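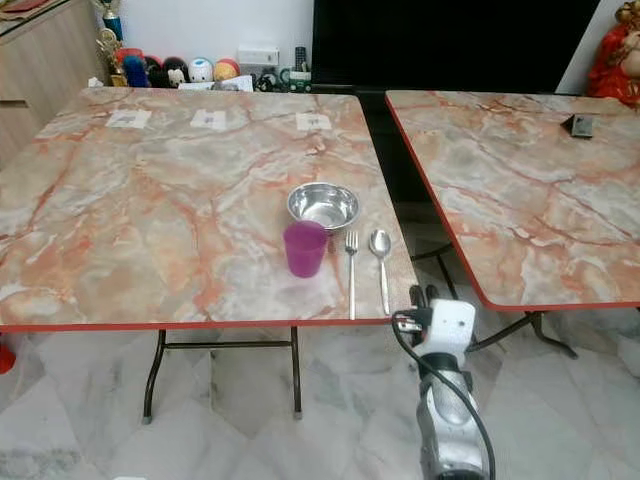 Brurkthorpe choir minutes, August 23, 2024

Okay, I'm typing these up fast before I forget. 11 of us made it, and we started with the November concert with Condomano. They want the brass quartet on the slow songs, and I'm all for it — the altos less so! We voted yes anyway.

Hall rental at Flendivholm is $939 for the night, piano included (tuning is extra, ugh). We have $3,374 in the account, so I'll send the deposit.

Modise can record us, but only if we cut 2 songs. We argued, then put it off until next time. I still have to order folders.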